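June 30, 2018
By Kiri Tawhiri

Our Maihi arm learns from people steering it by hand, and we've now got 159 runs of it working at the dish rack. The trick this month was throwing away the slow, dithery bits before training – less data, better grasps! Flat things standing on edge are still the hardest, so that's where I've been spending my days. 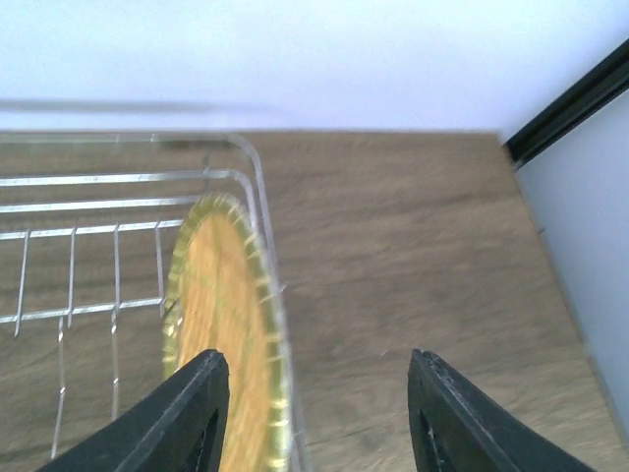 Next up is trying the same trimming on the Kornetti set, which has more than 1000 runs. Wish me luck.

Last updated: June 2018
Contact Fledstead | © Fledstead | Back to top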